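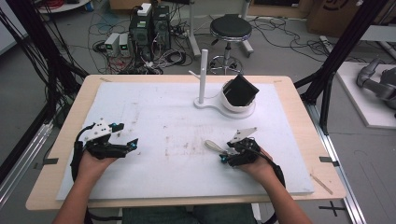
숟가락 앞의 정비공들

화요일 아침 여덟 시, 클루사흐의 작업실에서 제일 먼저 켜지는 것은 로봇이 아니라 커피포트다. 그다음이 컴퓨터, 그다음이 시그네 라운의 잔소리다. "케이블부터 봐요. 숟가락은 도망 안 가요."

라운은 이 셀을 돌본 지 3년째다. 본인 표현으로는 '집게 유모'쯤 된다. 사람이 손에 쥐고 쓰는 그리퍼 한 쌍으로 동작을 기록하고, 그 기록을 로봇 팔에게 가르치는 것이 이곳의 일이다. 말은 근사한데 하루의 절반은 나사를 조이며 지나간다.

점검 순서는 벽에 붙어 있지만 아무도 읽지 않는다. 다 외웠다는 것이 공식 입장이다. 먼저 양손에 하나씩 쥐고 손목을 돌려 본다. 케이블이 당기면 고정 위치를 옮긴다. 다음은 흰 플라스틱 숟가락 차례다. 집어서 잠깐 버티다가 놓는다. 숟가락이 턱 사이에서 돌면 패드를 의심하고, 패드가 멀쩡하면 관절을 의심하고, 관절도 멀쩡하면 어제 마지막으로 만진 사람을 의심한다.

어제 마지막으로 만진 사람은 대개 온니 칼리오다. 그는 좌우 패드가 나란히 닫히는지를 눈이 아니라 소리로 안다고 주장한다. 지난 8월에는 그 귀를 믿었다가 기록 155건을 통째로 버렸다. 그 뒤로 작업실에는 틈새 게이지가 생겼고, 칼리오의 귀는 자문역으로 물러났다.

숟가락을 통과하면 납작한 물건으로 넘어간다. 라운은 여기서부터가 진짜라고 한다. 바닥에 붙다시피 누운 가죽은 패드 끝이 조금만 들려도 미끄러진다. 벌린 폭을 맞추고, 판에 닿을 듯 말 듯 내리고, 천천히 오므린다. 안 되면 처음부터. 성미 급한 사람은 이 단계에서 손으로 집고 싶어진다. 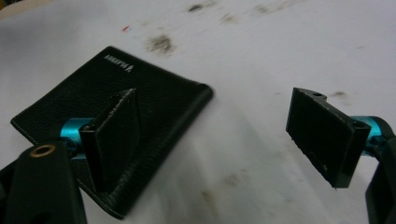

검은 지갑 위로 벌어진 그리퍼 패드. 왼쪽은 지갑에 걸쳤고 오른쪽은 빈 판 위에 있다. 청록색 관절이 양쪽을 받친다.

패드의 골에는 먼지가 잘 낀다. 칼리오는 마른 솔로 결을 따라 털고, 라운은 그가 털고 난 것을 다시 턴다. 흰 폼보드의 얼룩은 둘 다 포기했다. 새 판으로 갈자는 이야기는 네 번 나왔고 네 번 다 점심 메뉴 이야기로 끝났다.

교체 주기를 묻자 두 사람의 대답이 갈렸다. 라운은 골이 닳기 전에, 칼리오는 골이 닳은 다음에 간다고 했다. 부품 서랍에는 라운의 글씨로 쓴 날짜표가 붙어 있다. 칼리오의 칸은 비어 있다.

점검이 끝나자 라운은 그리퍼를 내려놓고 식은 커피를 마셨다. 오전 기록은 열 시에 시작한다. 칼리오는 그때까지 게이지를 찾아 놓기로 했다.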